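**Thread: So is the Doltaso link list dead or what**
Board: Buttons, Banners & Link-Backs
October 2018

**pixelgourd** wrote:

I put in a request for an 88x31 button in July. It's for my site, Koltari, which gets 4 visitors a day, two of whom are me on my phone. The request page still says "open!!" in blinking pink. My email got an auto-reply thanking me for my patience, and that was generous of it.

Has anyone had a button out of Doltaso lately? I don't want to nag. I want to know if I should nag.

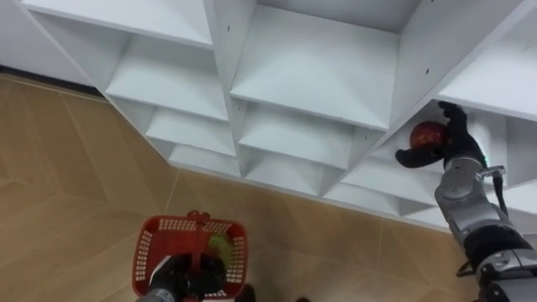

I'd also like to know if I can drop the link-back in the meantime. The rules say you have to link before you request, so I've been advertising a button I don't have.

**gumaro_r** wrote:

Doltaso guy speaking. Gumaro Robles, hi. Not dead. I have 106 requests in the queue and a job. Yours is in there, filed under K, with a note from me that says "which green??" because you wrote "green" and then attached a blue one.

Current order of business:

- Finish the ones with animated glitter, which I regret ever offering
- Fix the gallery page, where every thumbnail links to the same cat
- Answer mail older than the summer 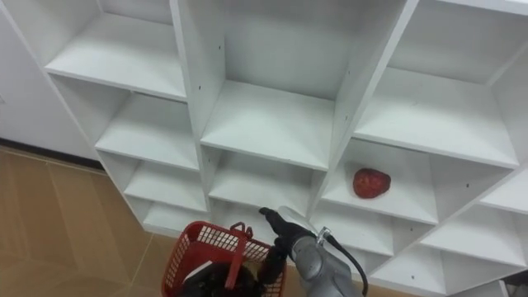 - Close requests, and probably take down the blinking

**pixelgourd** wrote:

The blue one was for mood. Please use green. Any green that looks like a pond.

**rweyemamu_fan** wrote:

Unpopular opinion, but 106 open requests means you closed months ago and just didn't tell the sign. Rweyemamu caps the list at 40 and shuts the form when it's full. People grumble, then they get their buttons. Over here people don't grumble and don't get buttons.

**gumaro_r** wrote:

Rweyemamu also makes the same button every time with a different word on it.

**rweyemamu_fan** wrote:

It's a good button!

**Kári Egilsson** wrote:

I run a small link page out of Odenton and I have opinions on the link-back thing, so I'll skip the glitter war. Link first, request second is a bad rule. You end up with pages full of links put there by people waiting in line, and half of them vanish the day the button arrives. I'd sooner have two links from people who like the site. 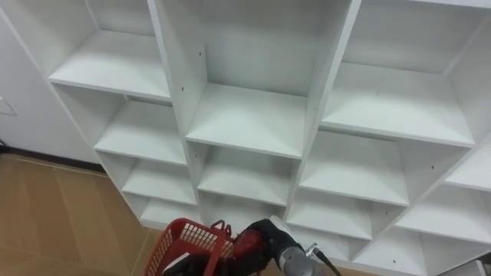

Also, please stop hotlinking. If you save the button to your own host, it still shows up when mine goes down, and mine goes down whenever it feels unappreciated.

**gumaro_r** wrote:

Disagree on the rule. Without link first I'd have no visitors at all, and I like visitors. Agree on hotlinking. I wrote the whole thing up for the FAQ last night, so I'm pasting it here before I lose the nerve.

> **Asking for a button without making me cry**
>
>
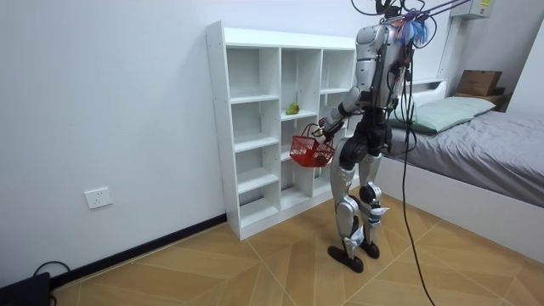

>
> *Reading time: 2 minutes*
>
> Give me the site name spelled the way you want it. Give me one color, or a hex code if you're fancy. Tell me if you want a border. If you say "surprise me," you get beige.
>
> Save the finished button to your own space. Credit goes anywhere on the site, even the basement page with the old guestbook.

**pixelgourd** wrote:

Fine by me, although "surprise me" was going to be my next request.

**rweyemamu_fan** wrote:

Still no cap on the list, I notice.

**gumaro_r** wrote:

Cap is 106. We're full. Form's closed as of this post – the blinking stays until I remember how I did it.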